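Chapter 5
Teaching by Doing: Demonstrations by Hand and at a Distance

When my grandmother taught me to fold dumplings, she did not hand me a list of angles. She put her hands over mine and we folded one together, badly, and then another, a little less badly, and by the time the pot was boiling I could do it on my own while she sat down and criticized. I have thought of that kitchen often in the years I have taught this course, and I hope you will forgive me for starting there, as it holds most of what the next 160 minutes of lecture will be about.

In Chapter 4 we wrote programs for our arms line by line. You will remember how quickly that became tiresome. A peg and a hole, both bolted to the bench, were pleasant enough. Then we let the hole move by the width of a fingernail, and half the class stayed late. In this chapter we put the keyboard aside for a while and let a person show the robot what is wanted.

There are two broad ways to go about it. In the first, which we will call hand guiding, you take hold of the arm itself and lead it through the motion while the joints give way under your push. In the second, remote control, you move something else (a joystick, a pair of handles, a smaller copy of the arm) and the robot follows along. Both leave behind a recording, called a demonstration, that holds the joint positions and usually the camera views too, all stamped with the time.

Small two-handed jobs are where the choice between them starts to matter. Think of putting an earbud back into its charging case. You do it on the bus without looking, and yet one hand has to keep the case steady and open while the other brings the bud in stem first, at a decent angle, without knocking the lid. 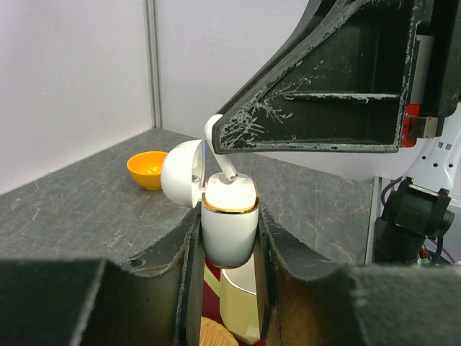 Figure 5.1. One gripper holds the open case as the other lowers an earbud into it, seen from the wrist.

Try to imagine guiding both arms through that by hand. You would need one palm for each, your elbows would be in the way of the cameras, and your own weight would find its way into the recorded forces. Duván Grajales, who built the first practice bench for this course, spent most of a December trying it on a Jostard arm before he gave up and wired a pair of handles instead. His notes are reprinted at the end of the chapter, complaints included.

Remote control has troubles of its own, and we will meet them in Section 5.3. The chief one is touch. With simple handles you feel nothing when the bud meets the case, so you learn to go by sight, and you slow down near contact. Eusebio Sánchez calls this slowing "the held breath," and you will see it plainly when we plot fingertip speed for the Dadurska recordings.

How many demonstrations are enough? The Greria exercises use 1,000 for one task and 2,000 for another, and we will ask whether the second thousand earned its keep.

Before you read on, find a small box with a lid and close it very slowly, paying attention to what each hand is doing. Write down where you paused. We will need those notes in Section 5.1.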